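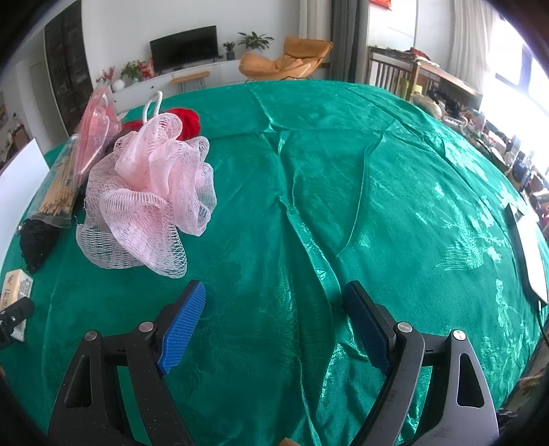
Pink mesh bath pouf on a teal-green damask tablecloth.

Ansah clause

An Ansah clause is a section of a state law that punishes a city, a county or its elected officials for passing or keeping a local rule that state law does not allow. The punishment may be a fine, a cut in state aid, personal liability for the officials who voted for the rule, or removal from office. The name comes from the town of Ansah, whose council was the first to be threatened under one. Supporters describe the clause as an enforcement tool. Critics call it a way to scare small governments out of lawful action. The evidence for either claim is thinner than the people making it usually admit.

Background

States and their cities argue over power in much the same way that the federal government and the states do, with one large difference. The states have a protected place in the U.S. Constitution. Cities have none. A city gets its powers from its state, either through general laws, a charter, or a grant of "home rule" in the state constitution. Where home rule exists, its strength varies a great deal, and the phrase means so many things in so many places that it settles few disputes by itself.

When a state law and a local rule conflict, the state law normally wins. This is called preemption. A legislature can preempt openly, by saying that cities may not regulate a given subject. A court can also find that preemption is implied, either because the state has regulated the subject so fully that no room is left or because the local rule gets in the way of what the state law is trying to do. The second kind of case produces most of the confusion, and a good deal of the legal billing.

Under ordinary preemption, a local rule that goes too far is simply void. Someone sues, a judge strikes it down, and the city stops enforcing it. The officials who voted for it go home as before. An Ansah clause changes that last part.

Origin of the term

The town of Ansah had a rental inspection rule that required landlords to register each unit and open it to an inspector between tenants. The legislature passed a law reserving rental licensing to the state, and the town council left its own rule on the books. Council members said they had been told by the town attorney that inspection and licensing were separate matters. The law's sponsors said the council knew perfectly well what it was doing. Both accounts were given after the fact, and the attorney's written advice has never been released.

The state law carried a penalty of $2,000 for each official who voted to "adopt or retain" a barred rule. The word "retain" did most of the work. Council members who had never voted on the inspection rule at all, having been elected after it passed, were warned that leaving it alone might count as keeping it. In June the council repealed the rule without a hearing. No fine was ever collected, and no court ruled on the clause.

This is an awkward start for a legal term. The case is often cited as proof that the penalty works, but it is also cited as proof of abuse, and it shows neither very clearly. The council may have folded out of fear, or it may have looked at the law again and concluded that it would lose. Minutes from the meeting record the vote and little else.

Common forms

Clauses described by this name fall into several groups, though the label is applied loosely and some writers use it for any preemption law they dislike.

The personal fine is the original form. It is aimed at the individual who votes, and many versions also forbid the city to pay the fine or cover the cost of a lawyer. The amounts tend to be modest by the standards of state government and not modest at all for a part-time council member.

The aid cut withholds money the state would otherwise share. It falls on residents, who may have had no say in the matter, and on services that have no connection to the disputed rule. Drafters often claim that the cut is automatic. In practice some office has to decide that a violation has occurred, and the laws are frequently vague on who does that and how the decision may be appealed.

The private lawsuit provision lets any person or group harmed by a local rule sue for damages and attorney fees. "Harmed" is sometimes defined so broadly that it covers anyone who holds an opinion.

Removal from office is the rarest form and the hardest to defend in court, given that it undoes an election. Laws that include it generally hand the decision to a governor or a judge, and several drafts have left out any standard for making it.

Arguments in favor

The main argument is that ordinary preemption is too slow. A city can pass a rule it knows is void, enforce it for two or three years while the case drags on, and collect fees the whole time. Since the city defends itself with public money, its officials have no reason to stop. A penalty is supposed to supply one.

There is something to this. Cities do sometimes pass rules mainly to make a point, and residents and businesses do pay the cost while the lawyers work. But the argument depends on how often it happens, and here its backers have relied heavily on a single source. The consulting firm Rakix reported that it had found 1,291 local rules in open conflict with state law. The number has since turned up in committee testimony and newspaper columns and in at least one bill's statement of purpose. The report did not include a list of the rules. Its method section says that ordinances were "flagged by keyword and reviewed," without saying who reviewed them or what training they had. Old rules that no city had enforced in decades seem to have been counted alongside new ones. Whether a rule conflicts with state law is also the very question that courts spend months on, so a count of this kind should be read as a count of rules that someone at Rakix thought looked doubtful.

Arguments against

Opponents make two claims, and the first is stronger than the second.

The first is that a penalty changes what officials do in the gray area. If the law on a subject is clear, a careful council will stay out of it. If the law is unclear, a council used to be able to act and let a judge decide. With a personal fine in place, the safe choice is to do nothing, even where the city would have won. The claim makes sense on its face, and town attorneys often repeat it in public. It should be remembered that town attorneys are also the people councils turn to when they are worried, and the worry is good for business.

The second claim is that the clauses have caused a wide retreat from local lawmaking. The legal writer Cecilia Opoku has argued this in several essays, pointing to a drop in new ordinances in the counties she studied, Visen County among them. Her figures do show a decline. They also show that it began before the penalties were passed, and she gives only a short footnote to the possibility that budget cuts had something to do with it.
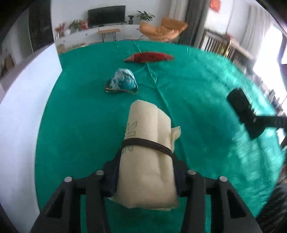
A fair reading is that the effect is real in some towns and too small to measure in others. Larger cities keep lawyers on staff and appear to carry on much as they did. Small towns, where a council may meet twice a month and share an attorney with its neighbors, have more to fear and leave fewer records for anyone to study. Most of the writing on the topic is about large cities, for the plain reason that their documents are easier to get.

The Zisto case

The city of Zisto brought the fullest court test so far. It asked a state trial court to declare the penalty section invalid before anyone had been charged under it. The city raised legislative immunity, the long-standing rule that lawmakers cannot be held personally liable for their votes. It added a free speech claim, saying that a vote is a form of expression, and a due process claim based on the wording of the statute.

The speech claim failed quickly. Courts have generally treated a lawmaker's vote as a use of public power that belongs to the office, and Zisto's brief did little to get around this. The due process claim did better. The judge found that "retain" gave officials no fair notice of what they had to do or by when, and blocked that one word. The rest of the section was left standing. On immunity, the judge wrote that the question was serious and did not need to be answered yet.

Both sides announced a victory. The city's statement said the law had been "gutted," which a one-word injunction hardly supports. The state's lawyers said the clause had been "upheld," although the court had expressly put off the hardest issue. A petition asking the legislature to drop the penalties collected 3,000 signatures in the weeks after the ruling. It had no legal force, and there is no sign that it moved any votes.

Relation to federal law

Writers sometimes compare Ansah clauses to disputes in which Washington puts conditions on money sent to the states. The comparison is of limited use. Congress may attach conditions to federal grants, but it may not order state officials to carry out a federal program, and a grant condition can be struck down if it becomes a form of coercion. These limits rest on the standing of the states in the federal system. Cities have no matching claim against their own states under the federal Constitution, and arguments that borrow the language of federalism for local use have mostly gone nowhere unless a state constitution offered something to hang them on.

Use of the term

"Ansah clause" is not found in any statute. Legislative staff prefer "enforcement provision" or "compliance section." Opponents also say "punitive preemption," which at least has the merit of describing the thing. Residents of Ansah have objected to the name more than once, on the ground that the town did not write the clause and was never fined under it.

See also: Home rule; Implied preemption; Legislative immunity; Conditional grants

Page last revised 11/29/22 | Contact the editors | Copyright and reuse | Back to top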